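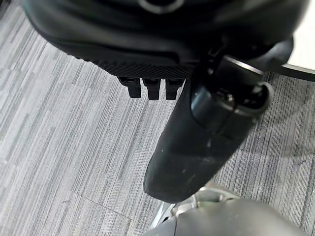

We moved into the flat in Ellholm last October and I've kept notes on what it took to get the noise down. Posting them as a thread for anyone renting in an older conversion.

The building was one house until it was split up. The floors are boards on joists with very little between them. We could hear the man downstairs set his phone alarm. He could hear a lot more of us.

He's called Csaba Hajdu and he came up in our first week to say hello and mention the footsteps. Good way to do it. We swapped numbers and he's sent a message ever since if something is loud, which is easier on both sides than banging on the ceiling.

First thing I did was walk about in socks while he listened and told me where it was worst. The hall and the strip by the kitchen door. The bedroom was fine. I'd have spent all the money on the bedroom.

Footsteps and voices are separate problems. Soft stuff on top of the floor helps with footsteps and chair legs. It does very little for voices or a telly, which need weight and sealed gaps.

Underlay: get the dense rubber crumb kind. The light foam squashes flat. I bought some foam from Dritum first because it was cheap and it had gone thin in the hall by Christmas.

Total for the hall and living room was £745, including fitting. The letting agent, Ibarra, wanted it in writing that we'd leave everything down when we go. Ask before you order. Their reply took a month.

The fitter was Rodrigo Salcedo. He screwed down the squeaky boards before anything went over them. He found the joists from the old nail lines. If your boards creak, get this done first, you won't want to lift it all again.

Doors next. Ours all had a gap at the bottom you could post a magazine through. Brush strips on two of them, cut with a junior hacksaw. The bathroom one I left alone because the fan needs air from somewhere.

Washing machine. Take the transit bolts out (the last tenant hadn't). Level it with a spirit level, front to back as well as side to side. Rubber feet did nothing I could hear. Levelling did nearly all of it.

Things I looked at and didn't buy: acoustic curtains, a second layer of plasterboard on the party wall, egg box foam. I had a quote of £3060 for the wall. Not on a rental.

Someone will ask about the council. Prapai Boonchu two doors along went that way over a different neighbour. She had to keep a diary of times and dates for weeks before anyone came out. Keep one from the start if you think you might need it.

Csaba says the hall is now "a person walking" where before it was "a person moving a wardrobe". He still gets the kitchen chairs. Felt pads are on order, the screw-in ones, as the sticky ones slide off.

Will add the name of the underlay when I find the receipt.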